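Birnato Bench Rule Set, tabletop arms
Trarnby Supply / Lab & Kitchen Automation / Good practice

In stock. Ships from Dillen. Orders in before noon Thursday go out same day.

What it is: a printed and laminated set of working rules for small arms on shared tables. Bowls, trays, spoons, ice, that sort of work. Made for teams who already have a risk assessment and need the day-to-day stuff written down where people can see it. Does not replace your risk assessment. Does not replace the arm maker's manual either. If they disagree with our cards, the manual wins.

In the pack
6 rule cards, letter size, laminated both sides
5 pads of daily check sheets
2 table-edge card holders, clamp type
Dry-erase marker, black
Zone tape, one roll (yellow, or white on request)

Card A: Cameras and surfaces

Wrist camera check comes first, before power to the gripper. Look at the live view with the wrist over a bare surface. Specks in the view: wipe the surface, look again. Specks still in the same spot? Move the wrist. If they travel with the camera it's the lens, if they stay with the surface it's the surface. Write down which. Lint-free cloth only, no paper towel.
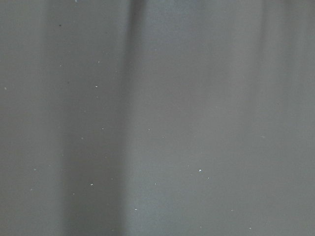

Wrist camera on plain gray. White specks show up easily at this range.

Uneven light goes on the sheet too. Soft bands of shadow are fine for most jobs but note them, somebody will ask later why a pick missed. Same lamp settings all shift if you can manage it.

Exposure locked after warm-up. Do not fiddle mid-run.

Card B: Approach and grip

Slow speed inside the item zone. Your own number goes in the box on the card, we leave it blank on purpose, depends on the arm and the payload.

Fingers open before the descent, not during. Check the clear space between items first. A rim pick on a bowl wants one finger inside and one out, and enough room on the outside for the finger plus whatever your arm drifts. Anything taller than the rim gets moved back or goes in the program as an obstacle. Boards and blocks count, even when they look far enough off.

Glazed or shiny rims: start at low force and work up. Check for chips by hand at the start of shift. Chipped bowl, out of the set, no exceptions. 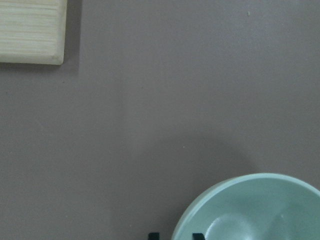

Card C: Table layout

Every item has a home spot. Mark it with tape or put it in the layout drawing, either is OK, but pick one and stick to it. Mixed systems is how things get knocked off.

Loose cloth stays out of the path. Folded, flat, toward the far side. Same for anything with pegs or hooks that a cable could catch on.

Cables: loops at the wrist need slack for the full turn of the last joint. Run it by hand, power off, both directions. If a loop touches an item at any point, re-route and do it over.

Calibration plate stays where it was when you calibrated. If it gets bumped, calibrate again. Don't nudge it back and hope.

Card D: Ice, water, food

Ice gets its own bowl and its own rules. Put it where a spill runs away from the arm base. Metal scoop handles stick out past the rim, so the keep-out goes around the handle and the bowl, with the handle pointing the same way each run.

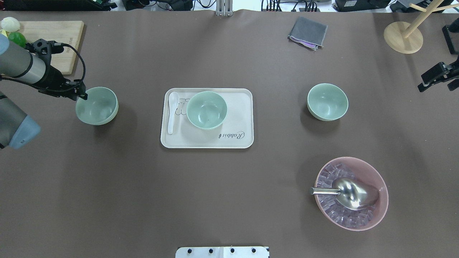 Meltwater check between runs, and the table gets dried before the next start. Water on the table changes how bowls slide, also changes what the cameras see. Food items on a board are treated as food: if a gripper has touched them they don't get eaten. Serving real people is a different job with different rules and this pack dosen't cover it.

Card E: People

Hands out before motion. Say it out loud, "hands out", and wait for the answer. One person holds the stop and does nothing else. Resets are done with the arm paused and the operator told. Second arm on the same table? It pauses as well.

Card F: Stop and log

What counts as a stop, who restarts, what goes on the sheet. Near misses get logged same as hits. Tipped bowl with nothing broken is still a line on the sheet.

Specs
Cards wipe clean with most bench cleaners, skip acetone
Holders fit table edges up to 2 inches
Holes punched left side for a binder
English, Spanish. Other languages ask.

Fits with
Delić fixed-base mounts (holder clears the mount plate)
Birnato Zone Tape refill
Trarnby stop-button bracket, short and long

Notes from the last revision (February)
Card C cable line reworded, people were testing with power on. Card D handle keep-out added. Check sheet has a bigger box for comments, the old one was nearly useless. If you have the older set you can order C and D on there own, see Spares.

Returns: unopened packs only. Damaged in transit, send a photo of the box and we'll swap it.

Site edits: we can print your speeds, force limits and layout drawing onto the cards. Send a PDF with the order. Proof comes back by email, nothing prints until you OK it.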